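Home | Kitchen | Rota | Recipes | Get Involved

Filed under: Helpers wanted, Thursdays

Come and help us sort out the Clanton kitchen!

I'm Nabila El-Sayed and I look after the shared kitchen at Clanton. I'm after a few people to join me on Thursday evenings for washing up, putting away and (the big one) working out what we own and where it ought to live. We had 85 people in for the December lunch and I spent half of it hunting for a ladle, so you can see why I'm asking.

You don't need to be a good cook, or even a tidy person at home — I'm certainly not. If you can lift a full pan and don't mind wet sleeves, come along.

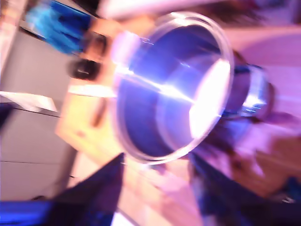

What you'd be doing

We start at 6.30 with the washing up, then dry, stack and put away. Clear containers go together, with lids if we can find them, and anything cracked comes to me. After that we pick one cupboard, empty it, wipe it out and decide what goes back. The big pots are my favourite job, mostly for the way a stainless steel one comes up after a proper scrub. Do the handles too, please, and the bit where they join the side, as that's where the grease hides.

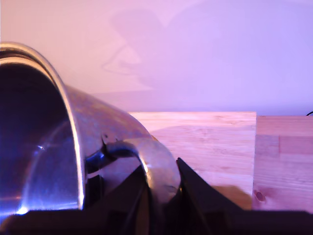
Bowls and basins

I have strong feelings about these! Anything with ridges moulded into it needs a brush as well as a cloth, and scuffs are fine by me. Blue things are going on the low shelf, white bowls by the serving side, and I will be putting labels up whether people like it or not.

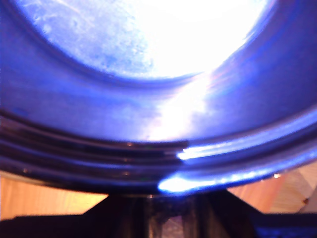 Clanton Kitchen Team

We're a small, friendly lot and there's always tea. It's unpaid, I'm afraid, but you get supper at 8 and your bus fare back. One Thursday a month is plenty, more if you fancy it. Kim will show you the boiler and the awkward tap on your first night, and I'll lend you an apron. Under-16s are welcome with a grown-up.

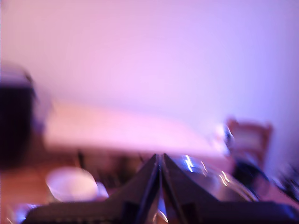

White bowl on the table, Clanton kitchen.

To put your name down, leave a note in the tray outside room 101 or just turn up at 6.30 and ask for Nabila. Tell me if there's anything you can't lift or any food you can't eat — supper is usually soup and I can easily do a separate pan.

Print this page | E-mail this page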